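整理収納と道具の手入れ 配布プリント 机の上の小物編(蛍光ペンとキャップ)

前回のプリントで引き出しの話をしすぎて、机の上まで行けませんでした。すみません。今回は引き出しには一切触れず、天板の上だけでいきます。テーマは蛍光ペンです。地味だなあと思った方、私も準備を始めるまではそう思っていました。でも調べたり並べたりしているうちに楽しくなってしまって、プリントが予定より長くなりました。

1 まず「全部出す」

棚でもクローゼットでも同じことを言ってきましたが、ペンも最初に全部出します。ペン立て、カバンの底、コートのポケット、冷蔵庫の横のマグネット付きの缶。私の家では冷蔵庫の缶がいちばんの穴場でした(なぜ台所に蛍光ペンが要ったのか、いまだに思い出せません)。

出す先は、できれば白か淡い色の平らな面にしてください。テーブルが木目の方は、コピー用紙を何枚か敷けば十分です。小さなキャップは濃い色の面だと本当に見つからないんですよ。薄紫や薄い水色のものは白の上でもちょっと紛れますけど、それでも影が出るのでわかります。

かごやペン立ては片づけずに、手の届く横に置いておきます。遠くに置くと、戻すのが面倒になってそのまま夕飯の時間になります。うちはなりました。

2 両頭タイプとキャップの関係

ここから今日の本題です。両側にペン先があるタイプ、いわゆるツインの蛍光ペンですが、これはキャップが一本につき二つあります。当たり前のことなのに、出してみるとキャップだけが転がっている、というのがほぼ毎回起こります。

やり方としては、先にキャップのほうを集めてしまうのが早いです。ペンを持ち上げて、合うキャップを探して、はめて、また次のペン、とやると目が行ったり来たりして疲れます。キャップを手前に寄せ、ペンは奥に、向きをそろえて並べる。それから色で引き合わせる。これだけでかなり速くなります。

気をつけたいのは太いほうと細いほうです。製品によっては両端でキャップの大きさが違います。色が合っているからといって無理に押し込むと、ペン先がつぶれます。はめたときに「カチッ」と来る感触を覚えてください。来なかったら反対側かもしれません。音がしない製品もあるので、そのときは軽く引いて抜けないかどうかで確かめます。

前期の受講者のムトゥ・ヴァルマ(Muthu Varma)さんから、「キャップが見つからないペンは捨てるんですか」という質問をもらいました。私の答えは、その日の終わりまで待つ、です。別の部屋からひょっこり出てくることがけっこうあるので。見つからなかったら、そちら側のペン先はあきらめて、もう片側を使い切ります。はだかの先端は紙かマスキングテープで包んでおくと、かごの中がインクだらけになりません。

3 試し書き

キャップがそろったら、全部のペンで線を一本ずつ引きます。両頭なら二本です。紙は裏紙でかまいませんが、つるつるした広告の裏は避けてください。インクがのらなくて、まだ使えるペンまで「もうだめだ」と判定してしまいます。

線がかすれたものは、キャップをして、かすれた側を下にしてしばらく立てておきます。戻ることもあるし、戻らないこともあります。私は一晩だけ待つことにしています。それ以上待つと、ペン立ての中に「待っているペン」が増えていくだけでした。

4 色の数をどうするか

好みの話になりますが、大事なので書きます。

以前、ストルナ(Storna)という文具店でセットを買ったことがあります。797円で、値段につられて色のことは何も考えていませんでした。結果、使ったのは黄緑とオレンジだけ。紫系は薄くて上品で好きなんですが、教科書に引くとほとんど目立たないんです。でもノートの見出しに使うととてもきれい! 捨てようかと思っていたのに、使い道が変わっただけで現役に戻りました。

ですから、使わない色があったらすぐに手放さず、次のどれかで試してみてください。

・見出しの下線
・カレンダーの家族ごとの色分け
・宅配便の箱の中身メモ(季節物だけ色を変える)
・封筒の角に印をつけて「返事済み」にする

それでも出番がなければ、ほしい人に譲りましょう。教室の後ろに譲渡箱を置いてありますので、試し書きの済んだものだけ入れてください。

同じ色が何本もある場合は、一本だけ表に出して残りは予備にします。同時に全部開けていると、どれも中途半端に減っていって、試験前とか確定申告の時期とかに一斉にかすれます。経験者です。

5 入れ物

かごの話も少しだけ。ワイヤーメッシュのものは中身が見えて軽いので私は好きですが、目の粗いものだとペン先や細いキャップが飛び出すことがあります。底に厚紙を一枚敷けば解決です。

両頭のペンは、できるだけ横に寝かせてください。立てると、どうしてもインクが片方に寄ります。浅い箱やトレーが向いています。深いペン立てしかないという方は、ときどき上下をひっくり返すだけでも違います。ミンテ・ロー(Ming-te Lo)さんは歯みがきのついでに返しているそうで、なるほど、と思いました。私はまだ続いていません。

かごの上に板をのせて小さな台にする方もいますね。見た目がすっきりして、上にメモ帳なども置けます。ただ、毎日使うペンをその下に入れると、板をどかすのが面倒でだんだん使わなくなります。板の下は予備、上か横がふだん用、と分けるのがおすすめです。

6 次回までにやってくること

時間を14分に区切って、家の蛍光ペンを一か所に集めてください。タイマーが鳴ったら途中でもやめます。続きは別の日で大丈夫です。

持ってくるものは、試し書きをした紙を一枚(両頭のものは両側とも)。それからキャップの合わないペンがあれば、それも持ってきてください。前回、隣の席の人が合うキャップを持っていて、ちょっとした拍手が起きました。ああいうの、またやりたいです。

教材費の200円は、次回の受付でお願いします。9月からは部屋がサルカウ(Sarkau)館の二階に変わるので、階段を上がって左です。右は料理教室で、いい匂いがしますが左です。
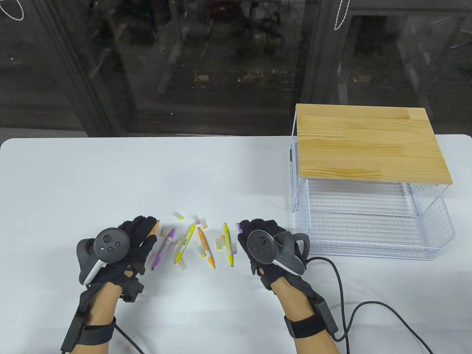
図1 両頭の蛍光ペンと外れたキャップ。右はワイヤーメッシュのかごと木の板。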